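Do Artificial Flowers Save Money? A Check of Three Arrangement Claims
Student project report, Practical Design and Materials
Submitted 17/03/2018

1. Why we picked this

The Rukotness student center spends money on fresh flowers for its front desk, and last August it was proposed to switch to artificial ones. The supplier, Ometti, sent over a leaflet with three claims in it: that a fake arrangement pays for itself inside one year, that anyone can put one together without training, and that people can't tell the difference. We doubted all three. A leaflet is written to sell flowers, and this one gave no numbers we could check.

Our group had 4 members and one semester. That's a short time to judge something that is supposed to last for years, and readers should keep it in mind when they get to section 3.

2. What we did

We bought single stems and loose sprigs of greenery instead of a finished arrangement, so we could see where the work goes. For the look test we used the lobby of the Parsa building. We put a vase on the counter there, left it alone, and asked people on their way out whether the flowers were real. In the second round the vase had fresh flowers in it and we asked the same thing.

For the assembly test, each of us made a bouquet following the leaflet's steps and then made another one ignoring them.

3. Cost

The desk's flower spending for one year came to 1210 dollars. The quote for the artificial set, with vases and a seasonal change, was 2243 dollars. Even if the fresh flower bill dropped to nothing, the set wouldn't pay for itself in a year. It would be closer to two, and that leaves out cleaning. Dust collects in the folds of the petals and we had trouble getting it out without bending the edges. The leaflet says "wipe occasionally." With what, and how often, it doesn't say.

We also don't believe the seasonal change is optional. A desk with the same roses on it all year stops looking like anyone cares about it.

4. Look

Most people who stopped to answer us got the artificial vase right, but a fair number also called the fresh flowers fake. This makes the result hard to use. Asking "are these real?" probably puts the idea of fakes in a person's head, and we should have asked something more neutral first. Our instructor raised this before we started and we went ahead anyway.

Distance matters more than we expected. From the door the red roses passed easily. Up close the stems gave them away before the blooms did.

5. Putting the flowers together

The leaflet tells you to lay everything out first, choose a main flower, and build around it. Laying things out did help. With the stems side by side on a white table it's easy to compare lengths and see which bloom has a leaf folded over it. It is less clear that the main flower has to be a rose. A pale blue hydrangea takes up far more room in a vase, and when we started with the rose we ended up moving it once the hydrangea went in.

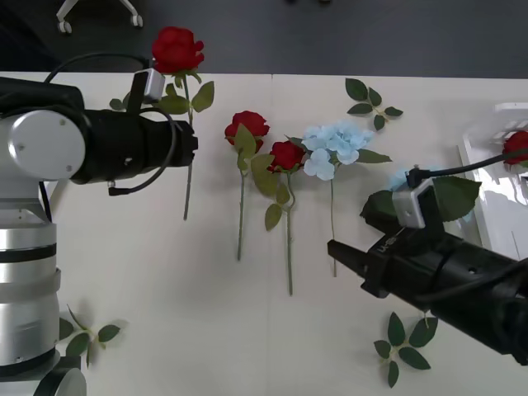
The other thing the leaflet skips is the leaves. They sit where the molding left them, often pushed up against the petals, and have to be spread by hand before the stem goes anywhere near a vase. This took longer than the arranging. Sprigs that came off during handling could usually be tucked back in as filler, though a loose one slides down into the vase as soon as you turn it.

So was training needed? Our second bouquets were better than our first ones, but they were also our second tries. We can't separate the two. One member thought the Jallodness method (a spiral of stems held in one hand) would do better than the leaflet's steps. She managed it with 5 stems and gave up on anything bigger, as the wire inside kept springing the stems apart.

6. What we think

The cost claim is wrong for this desk at the price quoted. The other two we couldn't settle. We would want to leave a vase out for a full year, weigh the dust problem properly, and rewrite the lobby question before anybody orders a set on the strength of this report.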